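How to Record Clothes-Folding Examples at Home With Hand-Held Grippers

A walkthrough for new Rinduseo collectors, and for anybody else teaching a model to fold laundry
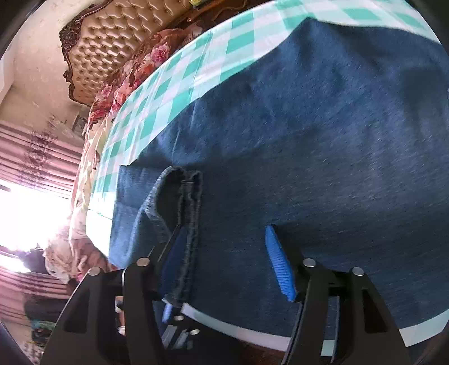

I've been recording folding examples for the Rinduseo project since January, and I get the same handful of messages from every new person who joins. How long should an episode be? Do I have to iron things first? What do I do when I mess up? So I'm putting my whole routine in one place. It's written for our two-gripper setup, one in each hand, with the camera riding on the tool, but most of it will carry over if you use something similar.

My first batch was 31 episodes and I'm pretty sure the reviewers kept fewer than half. You'll do better than that!

What you need

Both grippers, charged. The phone or tablet with the recording app on it. A table you can walk around on at least two sides. A tablecloth that isn't the same color as the clothes. And a pile of clothes, obviously – real ones, with wear on them, the kind you'd find in anybody's closet.

I love checks for the tablecloth. My eye catches a crooked edge much faster against squares, and when I replay an episode I can tell right away if the cloth slid along with the garment. Plain is allowed too. Aurel Tudose uses an old gray bedsheet and his acceptance rate is better than mine, so don't go shopping for this.

Step 1. Set up the room you have

Please don't clear your house out. Beds, curtains, stuff on the windowsill, it can all stay. The model has to work in lived-in rooms, and the Ferden set we started from was all bare lab tables, which made it pretty useless once anyone took it home.

What does matter is light. A bright window in view is fine as long as the garment itself is readable. Before I start, I record five seconds of nothing, play it back, and look at the seams. If I can follow a hem from one end to the other, I go ahead. If the fabric is one big dark blob, I turn the table or wait an hour. Dark denim is the worst for this, so check it with the darkest thing in your pile.

Take anything private out of view before you hit record. Mail, family photos, prescription bottles. Faces should never be in there, including in mirrors.

Step 2. Calibrate, every single session

Open both grippers all the way, close them all the way, and hold each pose until the app beeps. Then set them down, pick them up again and repeat. It takes less than a minute. I skipped it once after a lunch break and lost the whole afternoon (the width readings were off, and there's no fixing that later).

While you're at it, look at the finger pads. Wipe off the lint with a barely damp cloth. Denim sheds more than you'd think, and a linty pad slides on thick fabric.

Step 3. Put the garment down badly

This was the hardest thing for me to learn. I'm a tidy person! I wanted every pair of jeans to start out nice and flat, and then all my examples began from the same easy place.

Now I mix up my starts:

– dropped from waist height and left however it lands
– bunched up in the middle of the table
– flat, but turned at a random angle
– one part folded under, so it has to be pulled out first

Go through them in whatever order you like, but don't do ten of the same kind in a row. Domenica Schnyder, who reviews most of my uploads, can spot a lazy streak from the thumbnails alone.

Step 4. Record the fold

Start with the grippers in view, open, and still. Count one, two in your head, and then move.

For jeans, I look for a hem or a seam first. Thick stitched edges are much easier to grab than a flat stretch of fabric. Come in low with one finger on each side of the edge, close, and pause for a beat before you lift. With flat fabric you have to push the fingers together along the table so it bunches up a bit between them, and then close on the bunch. Both kinds of grasp are wanted, so don't avoid the hard one.

Then keep going at a calm pace:

1. Find two edges or corners that belong together and spread the garment out.
2. Bring one leg over the other and line up the hems.
3. Smooth with the side of a closed gripper, moving away from the fold.
4. Fold in half toward the waistband, then in half again.
5. Let go, back both grippers off a hand's width, and hold still for two seconds.

Move the way you would if you were folding with mittens on. Slower than normal, no jerks. If you whip your wrist around, the tracking drops out and the app flags the episode in red.

And no fingers! It's so tempting to flick a corner straight with your thumb. The robot won't have your thumb. If you touch the fabric with your hand, stop and start over.

Step 5. Keep the good mistakes

You'll miss a grasp. Everyone does, all the time. If you miss, open up, go back and try again in the same take. Those recoveries are some of the most valuable bits we have, and the reviewers mark them specially. Lăcrămioara Sandu did a whole evening of nothing but slipped hems for the Jirnum model, and I'm told it stopped freezing up after a failed grab.

Throw the episode away if you dropped the garment on the floor, if somebody walked through, or if you lost track of what you were doing halfway and just stood there. I've had all of those before breakfast.

Step 6. Label and upload

In the app, fill in the garment type, the start type from Step 3, and whether the fold was finished. Three taps. Do it right after each episode, while you still remember. If you can't decide between "finished" and "partly", pick "partly" and the reviewer will bump it up if needed.

Upload over Wi-Fi at the end of the session and leave the app open until the counter reads zero. I plug everything in, start the upload and go make dinner.

How many is enough?

The denim target for this round is 900 accepted episodes across all collectors, and last I looked we had T-shirts finished at 1,248. Don't try to be a hero about it. I get sloppy after an hour and a half, and sloppy shows. Two short sessions beat one long one for me, and my wrists agree.

A few questions I keep getting

Do clothes have to be ironed? No. Creases are welcome.

Can I use the same pair over and over? For a while, yes. I switch after roughly 2 dozen folds, and I turn things inside out now and then.

Left-handed? Swap which hand leads as often as you want. Danuta Nowakowski leads with her left the whole time and it's great for variety.

What if a gripper feels stiff? Don't oil it. Message Despina Lazăr with the number on your case and she'll send a replacement. Mine came in a few days.

Next up I'm tackling fitted sheets for the Căpraru list, so if you have tricks for those corners, please send them my way!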